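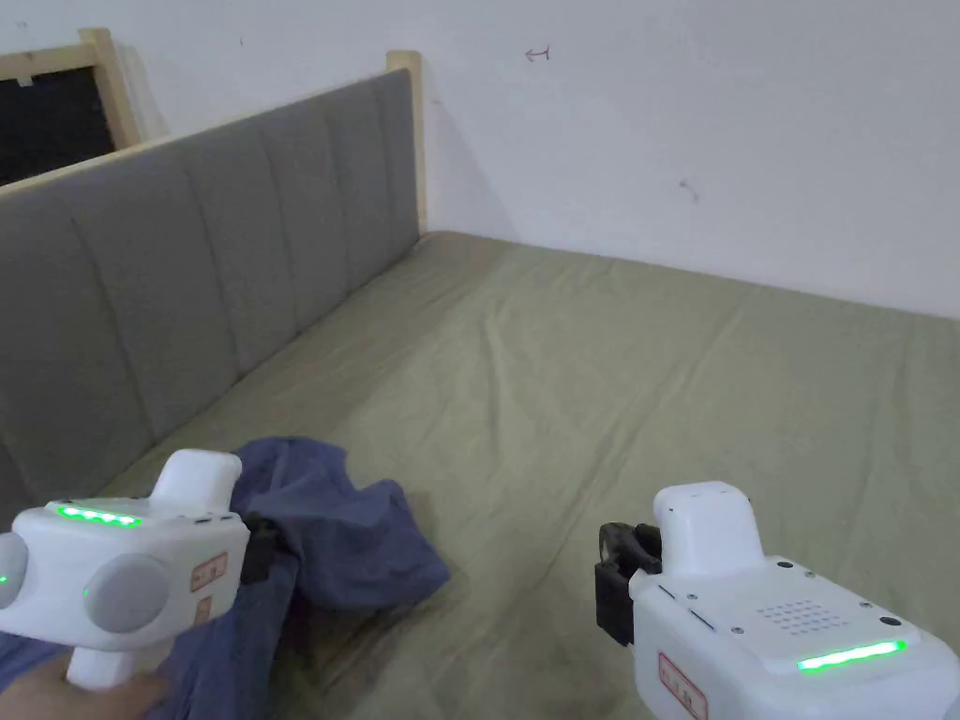 ## Re: [kernier-practice] Garment rules, third draft: comments please

Hello all,

Sorry for the slow answer, I wanted to read the draft properly with a pot of coffee and then the day got away from me. First of all, thank you Séverine for pulling this together! The second draft was a heap of everybody's habits and this one reads like something I could hand to a new person on their first morning.

I'll quote the bits I'm answering so that people who skipped the attachment can follow.

> **Séverine Aubert wrote:**
>
> Third draft of the practice rules for two-handed garment work is in the usual folder. There are 11 rules now. I merged the two about lighting and dropped the one about sleeves, which only two people had ever understood, and I was one of them.
>
> The points I'd most like an opinion on:
>
> 1. Rule 2 says an episode starts with both grippers open and clear of the garment. Quentin wants to allow a start with one side already holding.
> 2. Rule 5 says the surface must be cleared completely. Is that still what we want for beds and sofas?
> 3. Rule 7, regrasping. At present it says "avoid unnecessary regrasps". I don't like "unnecessary" but I haven't found a better word.
> 4. Rule 9, what to do with a failed fold. Keep it, bin it, or keep it with a mark?
>
> Also, Huguette went through the Cliltix batch against the second draft. Out of 859 episodes she would have turned down 19 for the start position alone, and she says the same three or four misunderstandings are behind all of them. So please don't tell me rule 2 is obvious.
>
> I'd like to close comments by the end of September.
>
> Séverine

### Rule 2, how an episode starts

I'm with you and against Quentin on this one, though I do see where he's coming from. If you're recording a long run of shirts it feels silly to let go, back off and come in again, when you've got a perfectly good grip on the thing. But the approach is half of the lesson! Where you choose to pinch, which side goes in first, how low you come down over the cloth, all of that is gone if the recording opens with a fistful of fabric.

What I'd suggest is two kinds of start, each with its own name. An "open start" is what the draft has now. A "held start" would be allowed where the task sheet asks for it, and only there, for instance if we want lots of examples of spreading and we've already got plenty of picking up. The operator shouldn't be making that choice on the day. I think most of Huguette's 19 come from people making that choice on the day.

Could we also say what "clear of the garment" means? I had one operator who took it to mean out of view altogether, and his episodes all began with a lovely empty stretch of bedding and then two grippers swooping in like gulls. Mine would be: jaws open, both in view of the head camera, not touching anything.

### Rule 5, the surface

Here I'd loosen things. Completely clear is right for the bench, where we're measuring, and I'd leave the bench wording alone. For beds and sofas I'd rather we asked for a clear working area and left the rest of the furniture to be whatever it is. People have things on their beds. If we strip every bed bare we'll end up with very tidy data and a robot that sulks the first time it meets a cushion.

My go at the wording, feel free to hack it about:

- The garment, fully spread, must fit on the surface without touching any other object.
- Other objects may stay at the sides or the far edge, as long as they don't hide the garment from the head camera.
- Nothing is moved in or out during an episode.
- Nothing with a name, an address or a face on it, ever. Turn it over or take it away.

That last one is in rule 10 already, but it's at the bottom of the page and by then people are setting up. I'd put it where they'll meet it.

And please can we add a word on the sheet itself. A fitted sheet is much nicer than a loose one, because a loose one comes up with the garment the moment you pinch too deep. Fabrice once sent me a whole evening of very careful bedsheet lifting with a pair of trousers along for the ride. I'd also like a sheet that differs from the garment in colour, enough that a reviewer can find a hem without squinting. Blue on green works well for me. White on white is miserable and I'd ban it outside the tasks that are meant to be hard.
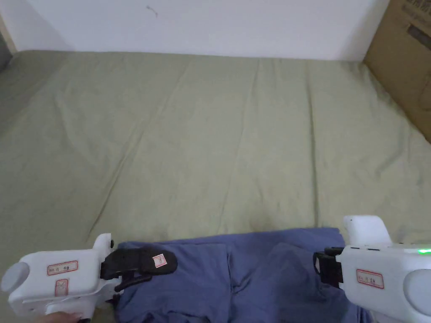 *Both grippers at the cloth, left jaws on its upper left part.*

### Rule 7, regrasping

I tried writing this four different ways and I've gone off the idea of banning anything. The trouble with "unnecessary" is that the person holding the grippers always thinks it was necessary. So I'd describe the sort of regrasp we like and stop there: open the jaws fully, lift away from the cloth, move, come down again, close. What we don't want is the shuffle, where you half open and wriggle along the edge, because afterwards the reviewer can't tell where one grasp ended and the next began. My own early recordings are full of the shuffle, so I'm in no position to be grand about it.

The other half of it is where to grasp. For T-shirts the draft says "at the corners or seams", and I'd split that in two. When you're still finding the shape of the thing, grab whatever you can get. Once it's spread, go for the corners of the hem, one in each gripper, and take up the slack before doing anything else.

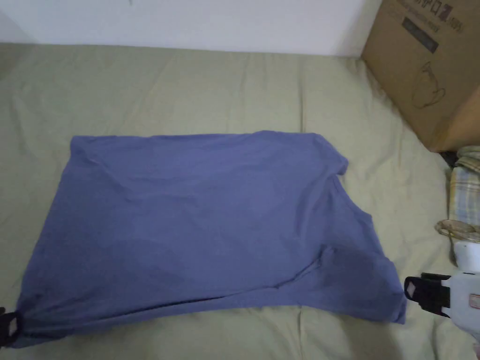
Taking up the slack deserves its own sentence, by the way. You want the hem gently taut, so that both grippers are doing some work, and you don't want to haul on it. Cotton jersey stretches, and a shirt that's been pulled about for a whole afternoon ends up a different shape from the one on the task sheet. I retire mine when the hem goes wavy. Perhaps we could give a limit per garment, but I haven't a number I'd defend, so if Danish has kept his notes from the Tsuchiya trial I'd love to see them.

One more thing on the tips. Wipe the pads at the start of a session and again whenever you change fabric. Fluff builds up faster than you'd think, and then the grip slips and you squeeze harder without noticing, and that habit is a pain to get rid of.

### Rule 9, failed folds

Keep it with a mark. Please, please don't bin them. I know the Rodeck people like a clean set, and they can have one, they only need to filter on the mark. But once a failure's deleted it's gone, and the ones where the operator notices and puts it right are some of the most useful we've got.

I'd have three marks and no more:

| Mark | When to use it |
|---|---|
| good | Finished as the task sheet says |
| recovered | Something went wrong, the operator put it right within the episode |
| failed | Stopped, or finished in the wrong state |

Quentin had a fourth one for "finished but ugly". I have a lot of sympathy, as most of my folding is finished but ugly, but when he and I both marked the same set we disagreed constantly about what counted as ugly. If it matches the task sheet it's good, and if the task sheet lets ugly things through then we need a better task sheet.

### Small things

Rule 1, stickers: could we say that the labels on the left and right grippers must be checked against the session log before the first episode? It takes a few seconds. I've had left and right swapped in a log and it cost me most of a morning to put straight.

Rule 3, lights: "indicator lights as expected" means nothing to a beginner. Either print the list of what each colour means on the same page or point to the manual.

Rule 8, breaks: I'd make it firmer. The grippers don't weigh much when you pick them up and they weigh a great deal an hour later, and tired wrists give you low, draggy lifts. I'd want it to say that you stop when your lifts get low, even if the clock says you've got time left.

Rule 11: typo, "garmnet" in the second line.

Length: the summary card is 560 words, and that's too long to stick on a wall. Could the reasons go in the main document and only the instructions on the card? Happy to have a go at cutting it if you send me the editable version.

I haven't said anything on rules 4, 6 and 10 (apart from moving that one line) and you can take that as a yes to all three.

Huguette, would you mind sharing your list of the 19 with what was wrong in each? I'd like to try my "open start" wording against it before we all vote for something that only sounds good.

All the best,
Fabrice Sabatier

PS: Séverine, I was the other person who understood the sleeve rule. I'll miss it.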